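Workshop and Laundry Table Tips: When the Folding Arms Go Wrong

By Celina Michalski

It was a Tuesday, a little after the kettle had gone on, and I had left the arms getting on with the towels as I always do. I came back with my tea to a noise I can only describe as a cross little ticking, and a bath towel being pulled very slowly and very determinedly by an arm that had no intention of letting go. No harm done in the end, apart from a row of pulled loops along one hem and a cup of tea gone cold, but it did send me off to look properly at how I had been doing things, and I'm afraid the answer was "a bit carelessly". So I've written up what I've learned since, partly for Irena Bielecka, who has just set up a pair of her own and rings me nearly every evening with questions (keep ringing, Irena!), and partly for anybody else who folds washing this way at home.

Why towels cause so much bother

Terry cloth is lovely on the skin and a perfect nuisance in a gripper. The loops catch on anything with an edge to it, and a thick towel squashes down so much that the fingers keep closing long after you would think they had a decent hold. If the tips are pressing hard down into the cloth at the same time, the motor is pushing against the table as well as squeezing, and that is when mine began to tick and then sulk.
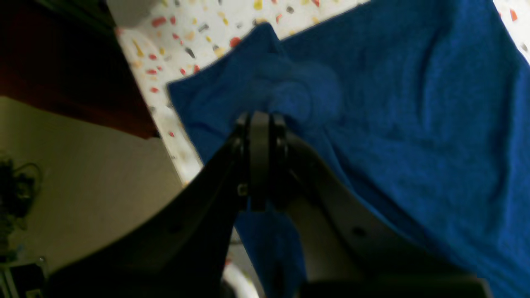 What cured most of it was setting the stopping height a touch higher, so that the fingers take up a fold of towel without leaning their weight on the table. I did it a hair at a time, trying the same towel over and over, and it took me 11 goes before I was happy. Do be patient with this part. Sławomir Nowakowski went up in great big steps with his and ended up with a gripper that closed very nicely on thin air.

While you are down at that level with your glasses on, run a fingertip along the edges of the fingers (power off, please). Any roughness that snags your skin will snag a towel. A few strokes with a very fine nail file and a wipe with a dry cloth put mine right. And check the little screws near the gripper too. One of mine had worked itself half a turn loose, and I'm sure that was part of the ticking.

If it grabs and won't let go

The first thing is not to tug. I know, I know, I tugged, and that's where the pulled loops came from. The proper order goes like this:

1. Press the stop button and wait until both arms are quite still. I count to 18, slowly, which is longer than it needs but it keeps my hands in my lap.

2. Switch off at the wall. Stopped is one thing and off is another, and an arm that wakes up while your fingers are between its fingers is a nasty surprise.

3. Hold the arm up with one hand before you do anything else. With the power gone, some of them sag, and mine comes down with a fair bump.

4. Ease the gripper open by hand, a little at a time, and let the cloth fall out of its own accord. If it won't open with gentle pressure, leave it and read the handbook.

5. Snip any pulled loops level with the rest. Pulling at them only makes them longer.

Thin things stretch

T-shirts give the opposite sort of trouble. There's so little to them that the gripper gathers up a whole knot of fabric, and with two arms holding the same shirt, each one is quite happy to keep going its own way. I lost the shape of a perfectly good Zalto top like that, and the neck has never sat right since. Bring the arms closer together in the settings before you do any jersey, and let the cloth droop a bit between them. It doesn't want to be tight as a drum. Turn the speed down as well; I have mine at the 3 setting for anything knitted, and it's slow but I've plenty of ironing to be getting on with.

Have a look at what is lying on the table, too. Spare leads and the like want to be well out of reach of a trailing sleeve, and anything made of glass wants to be on another surface altogether. I say this as someone who has swept up a jar of buttons. 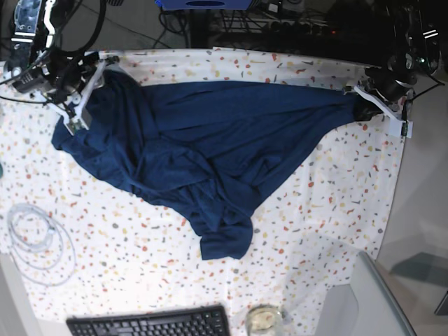
Cables and plugs

Give every moving lead enough slack for the arm's full reach, and then make sure the slack can't dangle where the arm will catch it. Soft hook-and-loop ties are kinder than plastic ones, which can bite into the covering. Once a month I run each cable through my hand with everything switched off, feeling for flat spots or nicks, and I pay most attention to the places where it bends.

Put the stop button where you can reach it without leaning across the arms. Mine used to be round the back, which was daft, and I've since moved it to the near side.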